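Handling a kettle with a robot arm: house rules for drinks tasks

Kettles look simple and cause more trouble than anything else on the bench list. Please follow the steps below for every pouring task, whichever arm you are using. Written by Pui-shan Ho, checked by Shuk-fan Fu, Feb 13, 2025.

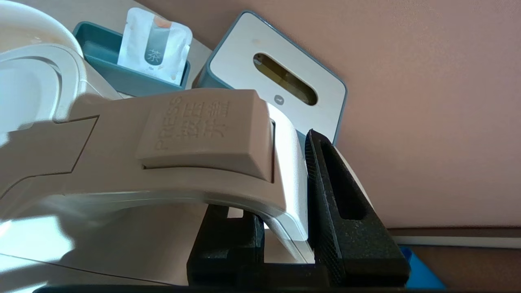
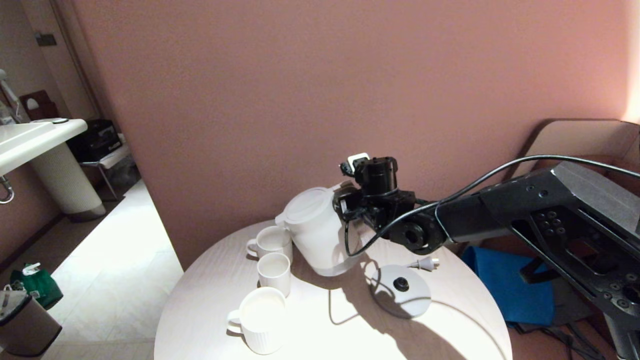
Before you start

1. Use cold water only while a task is being developed. Hot water needs a signed sheet from the Bekley office.
2. Unplug the base at the wall and keep the flex clear of the arm's path.
3. Fill to 200 ml and no more. Shut the lid until it clicks.
4. Set the speed limit to 100 mm/s for any move with the kettle in the gripper.

Gripping

Take the handle from the side. The fingers must not rest on the lid button at any point, including during the approach. If the grip slips, stop, put the kettle down by hand and begin again. Don't try to correct it with the kettle in the air.

Pouring

Lift straight up off the base first, then move across, then tilt. Keep the three moves separate in the program. Cups go where the arm can reach them without passing over the base or the plug. Fill the furthest cup first.

One person stays within reach of the stop button throughout and does nothing else.

Afterwards

Empty the kettle in the sink and wipe the table. Enter the run in the Trastbridge log under form 94. Spills go on the same form, even small ones.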